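Pillow Bags (Food Packaging)
By Harvey Marchand
January 2, 2023

I get asked a lot what a pillow bag is, and chances are you've opened one today! It's the plain plastic pouch that holds rice, flour, chips, candy, frozen peas and half of everything else in my pantry. One sheet of film gets wrapped into a tube, sealed down the back, then sealed across both ends (those crimped strips you tear at with your teeth).

Lots of brands leave part of the front clear or white and save the color for the borders. Green is a favorite for anything meant to look fresh, and little pictures of vegetables are common too.
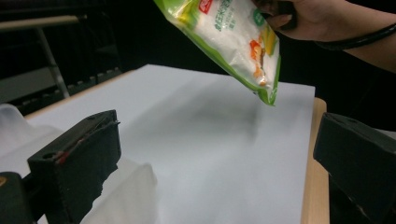 Size and Storage

The small ones in my kitchen hold 270 grams and the big ones 916, and I treat them the same way. I lay them flat, never more than 4 deep, because the seals on the bottom bags don't love the weight. Flat bags also let you read the front without digging, which I really like.

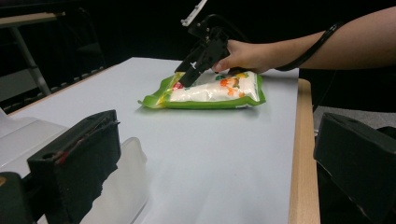

Can a pillow bag be closed again after opening?
Most have no zipper, so fold the top over twice and clip it, or pour the rest into a jar.

Last updated: January

Comments

Morin: I use 2 clips on the flour, one never holds.

Ekum: Scissors, please, not teeth!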